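Hivwood Area Board > Roads and Trails > Wall road, patches and gravel again

gritty_knees
Anyone else using the wall road up to Vukley since the patching? Went up early, gray sky, no wind. Patches hold ok but I dont love them. Pics below, then my question.
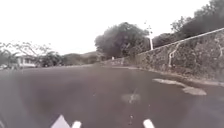
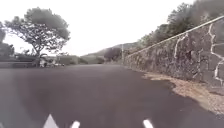
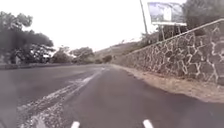

My question is about the line to take on the descent, for a group of new riders in May. Half of them are on skinny tires. There's that long ragged strip of whitish stuff and grit left of the near lane in the last pic, and I'd rather keep everybody well right of it. But right puts you by the wall, and then you get the lumpy patch near the base of it (first pic). So middle? Or send them round by Pestaslow and skip the whole thing.

tubeless_in_town
Middle. You have the width. That patch looks worse than it rides, I go over it on 28s and barely feel it.

oldspoke
Disagree. Patch is fine going UP. Coming down at speed with a new rider gripping the brakes, no thanks. Pestaslow adds 2 miles and there's a bathroom.

tubeless_in_town
Pestaslow has the cattle grid. You want beginners on a wet cattle grid??

oldspoke
They can walk it. I walk it.

mortar_nerd
Not a cyclist, just here for the wall. Look at the white seams in the second pic, big crooked outline on the right. Is that repointing or is it old? My dad worked on walls and he'd have hated that much white showing. Would of used a darker mix.

gritty_knees
No idea sorry. Been like that as long as I've riden it, which is only 2 years

mortar_nerd
ok thanks. Railing on top looks straight anyway, so maybe it isn't moving.

hillrepeat17
Has anyone reported the gravel? County form takes five minutes. I did the Londoño turnoff last fall and they swept it. Took them 17 days but they swept it.

oldspoke
Reported it twice. The reply said the road budget was 3,000 for sweeping and it was spent. For the whole area – 3,000!

tubeless_in_town
I heard 1,000. Either way its a broom and a guy

hillrepeat17
Report it again, new form, say bikes. They sort by category, "debris" goes to the bottom.

gritty_knees
Ok will do tonight. Leaning middle line, single file, regroup at the top and I go first at a silly slow pace. If it rains we do Pestaslow.

oldspoke
Still think you're wrong but I'll ride sweep if you need one. What time?

gritty_knees
8:30, Vukley lot, the end by the recycling bins. Bring a spare tube, 700x25 if you've got it, I'm out.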